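Potley's shared suppers are back, and bigger than ever

22 December 2021

There are few better sounds on a cold night than a full village hall at supper time, and Potley has had plenty of it this winter. The community suppers, which stopped for so long that some people had given them up for good, started again in October and have been packed ever since!

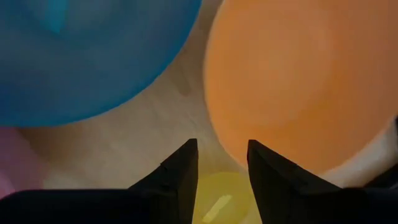 Rungnapa Phromma said she had forgotten how much she missed eating at a long table with people she only half knew, and that she had gone home after the first evening with two recipes, a bag of windfall apples and an invitation to join the bell ringers. She hasn't missed a supper since.

The idea is as simple as it was when it began. Anyone in Potley, Hemmin or the farms along the Emcombe road can come, and everyone who is able to brings a dish. Soup, bread and tea are provided by the hall, and there is a tin by the door for those who would like to put something in. Places are free, and children are very welcome (there is a corner with jigsaws for the ones who finish first, and a fair few grown-ups have been spotted there too).

What has changed is the food. The old suppers leaned heavily on shepherd's pie, and very good it was, but this season has brought fish cakes with lime and chilli, a lentil dish from Hemmin that had people queuing with their bowls before the lid was off, and a plum crumble so large it had to come down the hill in a wheelbarrow. Last time there were 14 puddings. Fourteen! Most of the trays went home scraped clean, and what was left was boxed up and taken round to neighbours who couldn't get out.

The biggest news is the cooker. The old one had a single working oven and a door that needed a chair pushed against it, and hot dishes had to be carried over from houses across the green, under tea towels, in all weathers. An autumn appeal set out to find £900 for a better one, and the money was raised in three weeks through a plant sale, a quiz and a sponsored walk over to Girner and back. The walk was done in steady rain from start to finish, and it still brought in more than anything else.

Nuanchan Sriwong, who cooked for the October opening night, was delighted with the result. "We can get four big trays in at once now and they all come out brown on top," she said. "I made rice for 100 people and I was sitting down to eat with everybody else by seven. That never happened before."

The suppers have also led to other things, as these evenings tend to. A walking group now meets at the hall gate on dry mornings, a lift-sharing list for hospital visits has gone up beside the noticeboard, and there is talk of a bread class in the spring if enough people are interested. A handful of Girner families who came along out of curiosity have gone home determined to start suppers of their own, and Potley has promised them the loan of its tea urn and its second-best trestles.

There is one more supper before the new year, with carols afterwards round the piano, which has been tuned specially. Doors open at six and food is on the table at half past. Please mark your dish if it has nuts in it, and put your name on the bottom if you would like it back, as the cupboard under the stage is already full of pie dishes waiting for their owners. If you need a lift from Hemmin or Emcombe, leave a note at the Potley shop by noon on the day and someone will come and fetch you.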